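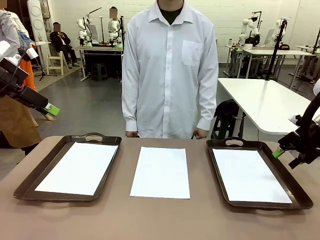
Pressemitteilung Nr. 16 / 2026 — Seite 1 von 2

Julport, Sonntag, 23. August 2026

Papier, Tablett, Tisch: Bodnár lädt zu den Ordnungstagen für Schreibtisch und Küche ein

Wer kennt das nicht: Die Post kommt, man legt sie eben auf den Tisch, dazu gesellt sich der Elternbrief, dann die Rechnung vom Installateur, und am Abend muss erst einmal alles beiseite, bevor überhaupt ein Teller Platz findet. Das Einrichtungshaus Bodnár in Julport widmet diesem ganz alltäglichen Papierkram nun eine eigene kleine Veranstaltungsreihe und freut sich auf alle, die gern einmal in netter Runde Ordnung schaffen möchten.

Gearbeitet wird am langen Tisch und mit denkbar wenig Material. Zwei dunkelbraune Tabletts mit erhöhtem Rand und ovalem Griffloch stehen links und rechts, dazwischen bleibt ein Stück Tischfläche frei für das Blatt, um das man sich gerade kümmert. Links liegt, was noch beantwortet werden will, rechts, was abgeheftet werden darf. Und wenn die Gäste klingeln, nimmt man die Tabletts einfach am Griff und trägt sie ins Regal — samt Inhalt, ohne dass ein einziger Stapel durcheinandergerät.

»Ich habe jahrelang Ablagekörbe gekauft und sie dann doch nur als Zwischenlager benutzt«, erzählt Kursleiterin Ha-rang Ban. »Ein Tablett ist flach, da sieht man jeden Tag, was drin liegt, und man mag es auch gern auf dem Esstisch stehen haben. Das hat bei uns zu Hause wirklich viel verändert!«

Die Reihe umfasst 6 Abende und beginnt im September. Jede Gruppe hat höchstens 13 Teilnehmende, damit genug Zeit für die eigenen Unterlagen bleibt, die ausdrücklich mitgebracht werden dürfen — gern auch der Schuhkarton, den man seit dem letzten Umzug nicht mehr geöffnet hat. Tabletts liegen für die Dauer des Kurses bereit, Tee und etwas Gebäck ebenfalls.

Anmeldungen nimmt das Team im Einrichtungshaus persönlich entgegen. Dort sind auch die einzelnen Termine zu erfahren.

Ansprechpartnerin für die Presse:
Ye-seo Yoo
Einrichtungshaus Bodnár, Julport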